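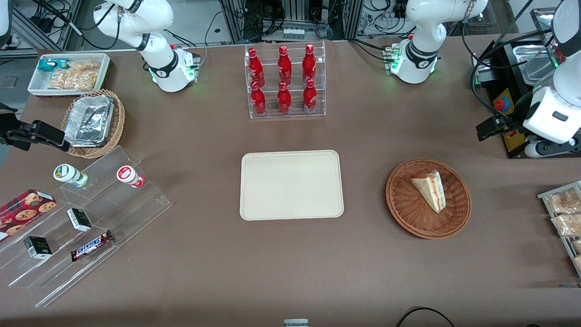

The Grab Table: Stock, Risers and One Tray

Food service without a counter depends on how the goods are laid out. A self-serve table has no menu board and no attendant, so the layout carries the information: what is offered, how much of it is left, and where a person is meant to put the things they choose.

Most office and waiting-room tables fail at this in the same manner. Bottles are stood in a block, snacks are heaped in front of them, and the sandwiches go wherever a gap remains. The table looks full at opening and untidy after the first dozen visitors.

The working unit is the holder. Each class of item gets one, and the holders differ in shape and material so that they can be told apart at a glance. Loose bags of crackers or chips belong in a rectangular tray with a rim. Foil containers go in a round wicker basket, which tolerates stacking and hides crinkled edges. A wrapped sandwich does better in a low woven basket of its own, with the cut edge turned outward so the filling can be read through the wrap.

Bottles need height. A clear two-tier rack holding six Coca-Cola bottles, three to a row, takes up little depth and leaves both rows of labels readable. The back row should stand only slightly above the front one. A large step between tiers looks well in a catalog but raises the center of gravity, and a full bottle lifted carelessly from the rear can catch the caps in front.

Stepped acrylic shelves follow the same principle for small packages. Yogurt cups sit near the top step, where the colored labels (green for one, red for another) serve as the code. Cookie boxes and other small cartons go lower. Acrylic has two drawbacks. It scratches under dry wiping, and its edges disappear against a brown tabletop, so the shelf must be loaded before its position is judged.

The item most often left out is the empty tray. A beige serving tray with rounded corners and a raised rim, placed in the middle of the table directly in front of the bottle rack, tells the visitor where a selection is to be assembled. It should be kept clear at all times. Stock placed on it, even for a minute during refilling, is read as part of the display, and the next visitor will build a lunch on the bare tabletop instead.

Otisstead, the office park where the Danzer canteen service tested several layouts, recorded 2101 selections over the trial period in February. The layout with a central tray needed 16 corrections by staff, a correction being any item returned to the wrong holder. The block layout, run for the same length of time in the same room, needed 436. The two figures should be read with some caution. The block layout ran first, and regular visitors had learned the stock by the time the second began.

Refilling follows a fixed order: bottles, cups, boxes, bags, foil containers, sandwiches. Chilled goods come out last and are set down once — no staging on the table edge. Foil lids are checked as they are stacked, and any lid partly folded back is pressed down or the container is withdrawn.

Cost is modest. Komer sells two-tier racks and stepped shelves in matching clear stock, and Truno supplies the woven baskets in round and oval patterns. The oval ones pack more closely but turn under the hand when a package is pulled from one end. Danzer budgeted 2600 dollars for holders at all of its Otisstead tables, spares included, and expects the acrylic to need replacing before the wicker does.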